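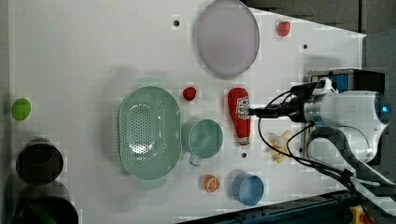
4. FIELD OBSERVATIONS

4.2 The Open Day as an Uncontrolled Trial

Figure 3. The tabletop station with toy kitchen items, gripper at the ketchup bottle.

The results in Section 4.1 were gathered behind a closed door. On May 11, 2018, the door was opened, and some 523 visitors came through the Prado building over one afternoon. We had planned a demonstration. What we got was closer to a stress test with snacks.

The station (Figure 3) used the same white table as the earlier trials, set with toy food and plastic dishes. Visitors named an item and the operator, Stepan Demchenko, entered the request. Our protocol assumed that requests would be spread evenly over the items. They were not. The ketchup bottle was by far the favorite, perhaps because it was lying on its side and people seemed to feel sorry for it. The colander was requested mostly by engineers, who wanted to see the arm fail.

Two kinds of disturbance came up that the lab trials had not included. The first was rearrangement. Children moved the strawberries between the camera pass and the grasp, which the planner (Zorix, default settings) treated as a personal matter and answered by replanning until Demchenko stepped in. The second was advice. Adults standing behind the rope offered steady verbal guidance to the arm, which has no microphone. We found no effect of advice on grasp success, though the operator reported a large effect on the operator.

Gregor MacLeish kept the log by hand. Of the entries he made, two could not be coded under the scheme of Hrytsenko: one reads "dropped, applause," and the other "applause, then dropped." We have kept both in the data as failures, over the objections of the audience.

We do not claim that an open day can replace a controlled study. Still, the replanning fault had not shown up once in the 1229 grasps logged before it, and a six-year-old found it before lunch. A fix was merged in December and is described in Section 5.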